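Bench rules, round two

Hi all, Liesl here with the robot corner again. The new bench rules for the small arms go live in January, and I promised I'd put them in plain words before everyone heads off for the break. Kwan-ho and I went through all 36 comments you sent in (thank you, even the grumpy ones!) and the draft is a lot shorter for it.

The big one is the clear table rule. Before you power up, the only things on the tabletop are the arm and whatever the task calls for. No mugs, no screwdrivers, no phones - I'm as guilty as anyone on the mugs.

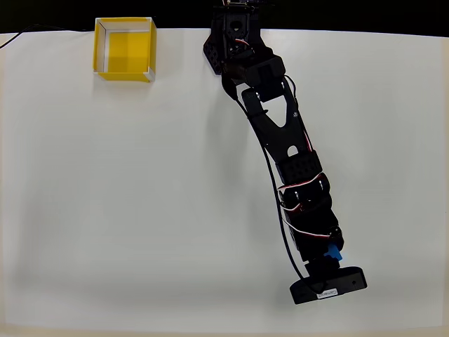

One arm, one yellow box and plenty of bare table.

Next up, wires. Any loop of wire around a joint needs enough slack for the full swing, and you check it by hand with the power off. Desta would like us to do that at the start of every session, and after the snagged cable at Skernberg last spring I've stopped arguing with her. If a wire looks pinched, tag the arm and leave it for the next repair round.

We also settled the label question. Parts on the gripper end get a small printed label, facing out, and handwritten tape is on its way out. I'll miss it a bit.

Still open: how slow is slow enough for a first run? Wondimu wants a fixed number and I'd like to leave it to whoever is at the bench. Send either of us your thoughts by 22nd December and we'll get the wording finished.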